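Harkness Hall Users' Group
Minutes of the August meeting, held in the small meeting room at 7:00 p.m.

Present: Dirceu Dantas (chair), representatives of the Wotuditz Reading Circle, the Krasniqi Dance School and the Volulis Supper Club. Apologies were received from the quilting group.

1. Minutes of the previous meeting
Approved with one correction. Under item 4, "stage door" should read "side door."

2. Storage room
The chair reported that the shelves along the back wall have been cleared and wiped down. Each group has been assigned one shelf. The dance school asked whether its costume trunk could remain on the floor beside the door. Agreed, provided the door opens fully.

Unlabeled items will be kept until the next meeting and then donated. The supper club will check the two boxes of tablecloths before that time.

3. Chairs
The hall is licensed for 90 persons. Nine chairs have loose backs and have been set aside. The reading circle asked that stacks be kept no higher than six, as its members find the taller stacks hard to manage. Agreed.

4. Accounts
The balance at the end of the month stood at $2,270. The quotation for floor refinishing is $1,767, which includes moving the piano. Approval was deferred until a second quotation is received.

5. Tidying after use
Discussion of the checklist continued from the last meeting. Small items left on tables at the end of an evening are to be picked up and put away by the group using the room, before the floor is swept.
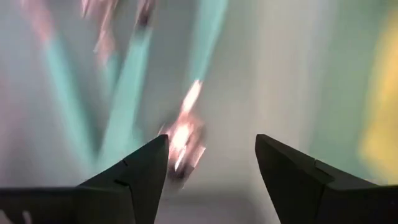 The dance school proposed that the checklist be posted inside the storage room door as well as in the entry. Agreed. The supper club will retype it in larger print.

6. Other business
The key to the piano lid has not been returned. Groups are asked to look through their bags and boxes.

The meeting adjourned at 8:25 p.m.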